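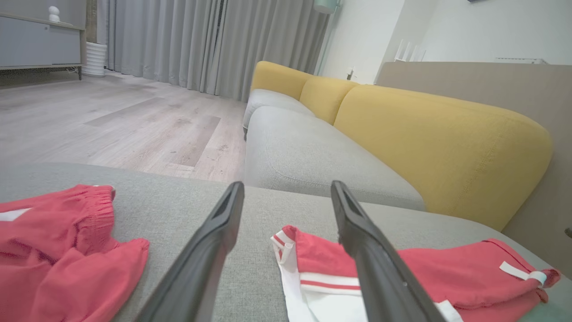 **Ticket:** 2,973
**Product:** Stuline home tidy kit (arm, two-finger gripper, wrist camera, Bittencourt base)
**Raised by:** Kellthorpe trial flat
**Handled by:** Pridar support desk
**Status:** Open, workaround in place

---

### First report

Hello! First of all, we are having a brilliant time with this kit and I don't want the ticket to read like a moan. It arrived in July, it was out of its crate and driving around the flat before lunch, and it has already got further with laundry than the last two products we reviewed put together.

The problem is red on red. We use the "clear the sofa" routine with two or more garments on the seat. If they're different colours it's lovely to watch: it picks one, drops it in the basket, goes back for the next. If they're the same colour and close together, the kit treats them as a single item. It then picks a grasp point somewhere in the middle of this imaginary giant garment, closes on very little, and reports "item secured" in a cheerful green box on the tablet.

Today's pair are both coral-red on the light grey seat cushion. One is crumpled cotton with a gathered elastic waist. The other is a pair of shorts, flat and partly folded, with a white side stripe and a white drawstring tab. I'd have thought the stripe would give it something to go on, but the outline drawn on the tablet goes straight round both of them.

What I've tried so far:

- Restarted the tablet app. No change.
- Restarted the base. No change, and it lost its map of the hall, so I had to walk it round again.
- Cleaned the wrist camera lens with the cloth from the box. Sharper picture, same outline.
- Curtains drawn and curtains open. Same both ways.

Is there a setting I'm missing?

### Reply from Pridar support

Thanks for such a clear write-up, and we're really pleased the setup went well.

You haven't missed anything obvious. The sofa routine separates garments by colour first and by edges second, and the edge step is skipped if the colour step is confident. Two items in the same red make it very confident indeed.

Please try these in order and tell us what happens after each:

1. Settings > Gripping > Fabric detail. Move it from Low to High.
2. Settings > Gripping > Second look. Switch it on. The arm will pause above the seat and take another view from a different angle before closing.
3. Run the routine ten times with the same two garments, moving them a little between runs.

Could you also tell us the approach height shown on the tablet at the moment the fingers start to close? The default is 47 mm above the cushion. If yours reads higher, the "item secured" message may be a separate fault.

### Update from Kellthorpe

Right, I've had a proper go at this and there's good news.

**Fabric detail on High.** Better straight away. The outline now wobbles between one big shape and two smaller ones, and when it settles on two it settles in the right place, with the boundary running down the gap between the garments. It got it right in four of the ten runs. It does take longer to think.

**Second look on.** This is the one! Nine out of ten with both settings together. I could have cheered. The arm lifts, tilts, has another look and comes back down with two outlines, and then it goes for the shorts by the folded part and leaves the other piece alone. It's such a sensible thing for it to do that I'm surprised it isn't on from the start.

The run that failed was my doing, I think. I'd pushed one garment on top of the other so that the waistband was hidden, and I'm not sure I'd have known there were two either.

**Approach height.** Mine says 47, so that matches.

The false "item secured" is still there, though. On the failed run the fingers closed on a pinch of sofa cover, the message came up, and the arm carried nothing at all to the basket and let go of it very gently. The finger gap on the tablet was showing as fully closed at the time. Could the message check that number before it celebrates?

### Reply from Pridar support

Nine out of ten is better than we get on our own test sofa, so thank you for that.

On the false message: at present it is triggered by motor load alone. When the fingers press against a soft cushion, the load goes up in much the same way as it does with fabric between them. Checking the finger gap as well is a fair request and we've passed it to Stuline with your notes attached.

Until then, go to Settings > Gripping > Minimum load and raise it from 200 to 940. That should stop a light pinch of cushion from counting as a pick. The drawback is that very thin items may be dropped as "missed" when the kit does have them, and it will go back for another try.

### Update from Kellthorpe, Friday

Minimum load now at 940 and left there all morning with a mixed pile.

No false messages on the seat. It did say "missed" while holding a thin sock, put it down and picked it up again, which I can live with very happily. T-shirts, shorts and tea towels were all fine. I also tried a mustard T-shirt up against one of the mustard back cushions, out of curiosity, and it left that one alone completely. Second look didn't help there. I don't need it fixed for the review but you might like to know.

Two small requests while the ticket is open:

- Could "Second look" have a line of help text? The name didn't tell me much and I'd scrolled past it more than once.
- Could the kit keep its map when the base is restarted? I've now introduced it to the hall three times.

I'll be recommending the kit in the write-up, with these settings listed near the top so that other people get the good version on day one. Please keep this open for the finger gap check and I'll rerun the red pair when there's an update to try.

### Note from Pridar support

Kept open against the finger gap change. Help text request accepted for the next app release. The lost map has been moved to its own ticket with the Bittencourt base team, who would like the base log from your last restart (Settings > Base > Export log).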